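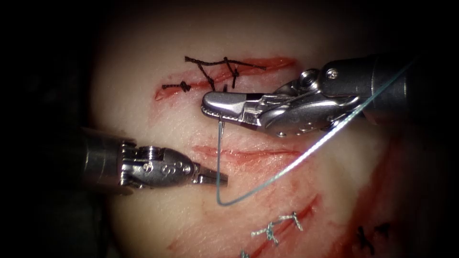 4.2 Consumables and the replacement budget

Figure 3. Suturing on a synthetic tissue pad with two robotic instruments. Earlier closures in black and blue-green thread are visible on the same pad.

Vendor quotes for training platforms tend to put the arms first and the things that wear out last, if they list them at all. We doubt that this order helps a buyer. The Plillau quote gave one line to instruments and none to pads or suture. Prothero and Michalík, who prepared the Trevdale plan, accepted the vendor's claim that a pad would serve for 100 closures. We see little reason to believe it. A pad such as the one in Figure 3, with several incisions and red smudges between them, offers a trainee less clean surface than a new one, and the claim does not say what condition counts as used up.

For planning we therefore set the pad allowance at 13 closures and treated any longer life as a saving to be shown later. Needle drivers and graspers were budgeted as separate items. The vendor's bundle price assumes that both types are replaced together, and we were given no records to support this. Under our assumptions, consumables and instruments came to 69 percent of yearly running cost, with the service contract making up most of the rest.

These figures rest on one site and six months of purchase orders ending in July. Skyrme has argued that shared pads would lower the total. That may be so, but his estimate leaves out staff time for setup, and we have not used it. Prices for suture were taken from the open order list, without volume discount.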